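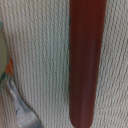 Why Shoppers in Drondden Stopped Using the Covered Market

Print this page | E-mail this page
Filed under: Student Work > Local Economy > Term Reports

Introduction

The covered market in Drondden has been open since before most of our grandparents were born. It used to fill both halls. Now the back hall is closed and the front hall has gaps between the stalls. Our group wanted to find out where the shoppers went and what might bring some of them back.

We used the market's own stall records, a questionnaire, and visits to the two supermarkets on the edge of town, Pedel and Postma. We did not look at online grocery orders. Neither store would share those figures with students.

Method

The questionnaire had 11 questions and was handed out in December at the bus station, the library and the market entrance. We got 352 forms back. Of these, 152 came from people who said they had not bought anything at the market in the past year. We treated them as a separate group.

December was not the best month to pick. People buy more food then and they travel further for it. We talked about running the survey again in a quieter month but ran out of time.

We also compared prices on a basket of ordinary goods: potatoes, onions, carrots, eggs, red peppers, apples and a loaf of bread. The peppers gave us trouble. The market sells them by weight and Pedel sells them by the piece, so we had to weigh our own and work out a price.

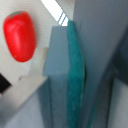

Eggs were simpler, as everyone sells them by the dozen. Over the whole basket the market was slightly cheaper than Postma and slightly more expensive than Pedel. The gap was smaller than any of us expected.

Results

Price was not the main complaint. Among the people who had stopped going, the most common answer was opening hours. The market closes at 3 in the afternoon, and most people with jobs can't get there. Parking came second. The lot on Tunolero Street was turned into housing, and the nearest one now is a long walk with heavy bags.

People who still shop at the market gave different reasons for going – they know the sellers, they can buy small amounts, and the bus stops outside. Most of them live within walking distance or on the bus line.

Discussion

Staying open until 6 on 2 days a week would be the cheapest change to try. Stallholders we spoke to were divided. Some start loading at 4 in the morning and did not want a longer day. Others said they would do it if the rent went down.

Submitted March 15, 2020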